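2022-07-06

Since I moved to Homwood I drink my coffee outside the house almost every day, and in this way I started to think about paper cups. I know it is a small subject. But I went through so many of them that I wanted to write something down.
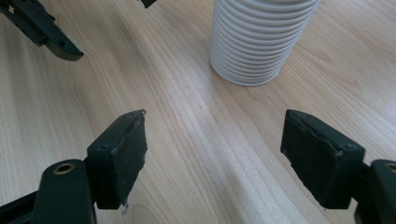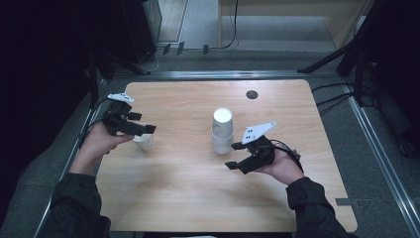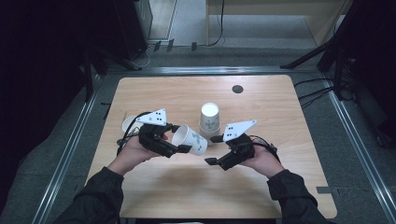 *A pale wooden table, three times. The paper cups on their sides are in the last one.*

In my country, when I was a child, coffee was a thing you sat down for. It came in a small porcelain cup with a glass of water, and it would be strange to carry it down the street. Here everybody walks with it. In the first weeks I burned my tongue many times, because I did not understand that the lid keeps the heat so well.

In December I began to keep all my receipts in a kitchen drawer, and last week I took them out and counted. There were 232 coffees. Only 66 of them were in a real cup, and most of those were from Pichler, the bakery on the corner of my street, where they ask you "for here?" before you can open your mouth. I like this question very much. It makes me stay.

The other place I go to is Arnow, next to the train station. The coffee is better there (sorry, Pichler), but they have only 2 chairs and somebody is always sitting on them with a big bag. They give 80 cents off if you bring your own mug. I bought a steel one for this reason and forgot it at home for a whole month. Now I hang it on the door handle, so I have to touch it before I can leave.

The steel mug has one problem: after some hours the coffee tastes a little like a spoon. I tried baking soda and I tried vinegar. The baking soda was better, but you must rinse it very well, otherwise the next morning is not a happy one.

On Saturdays I would like to try the market in Tretomwood, where I heard they lend you a glass for a deposit. If the bus is on time, I will go there this month and write how the coffee was.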